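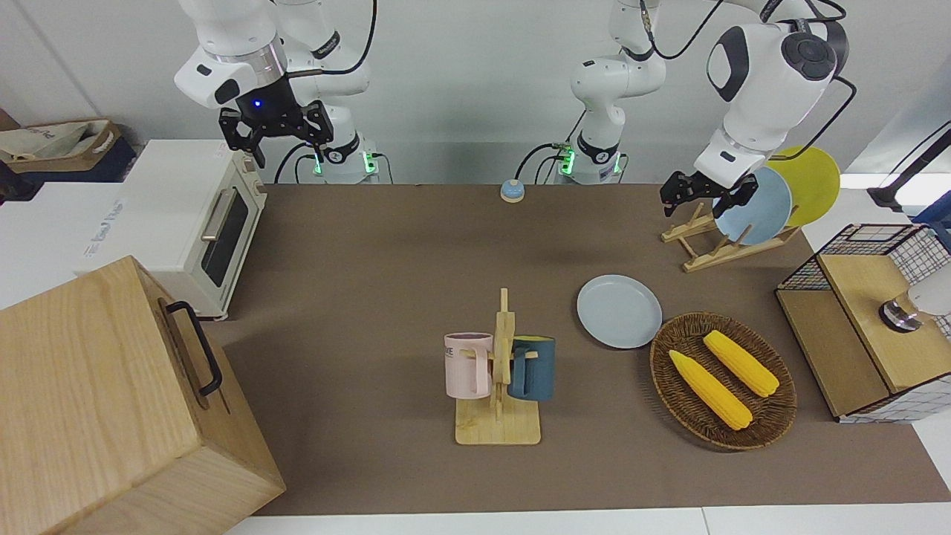
Balkonkraftwerk Orkinitz Duo im Test: viel App, wenig Ertrag

Der Hersteller verspricht »bis zu 548 kWh im Jahr«. Ich habe die beiden Module seit Dezember am Südbalkon hängen und glaube die Zahl nicht. Wer sie erreichen will, braucht freie Sicht nach Süden, den passenden Neigungswinkel und vermutlich einen anderen Himmel als den über meiner Straße.

**Aufbau.** Die Halterung von Rundeo liegt dem Set bei und wirkt solide. Die Anleitung dagegen ist eine Zumutung, zwei Schraubenlängen sind darin schlicht vertauscht. Ich habe 90 Minuten gebraucht, angekündigt war eine halbe Stunde.

**Wechselrichter.** Läuft, brummt leise, wird im Datenblatt als »lautlos« geführt. An der Schlafzimmerwand würde ich ihn nicht montieren.

**App.** Ohne Konto bei Flimeck keine Ertragsdaten. Warum ein Gerät auf meinem Balkon eine Mailadresse von mir braucht, konnte mir der Support nicht erklären. Die Tageskurve ist hübsch, weicht aber deutlich von meinem Zwischenstecker ab — immer nach oben, versteht sich.

**Preis.** Gegenüber dem fast baugleichen Set von Condori zahlt man 200 Euro mehr. Wofür, habe ich nicht herausgefunden.
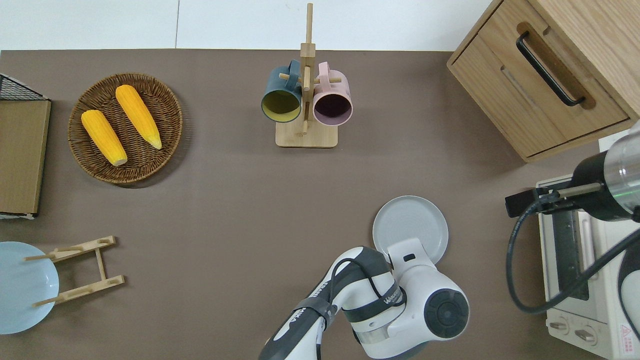
Nelly Pacheco sieht das milder: Bei ihr hätten die Module schon im Februar die Grundlast gedeckt, und die Abweichung der App sei nach dem letzten Update verschwunden. Bei mir ist das Update drauf, die Abweichung auch.

Von mir gibt es 2 von 5 Punkten, beide für die Halterung. Die Jahreszahl trage ich nach, sobald der Winter wieder da ist.

Kojo Addo, 4.7.25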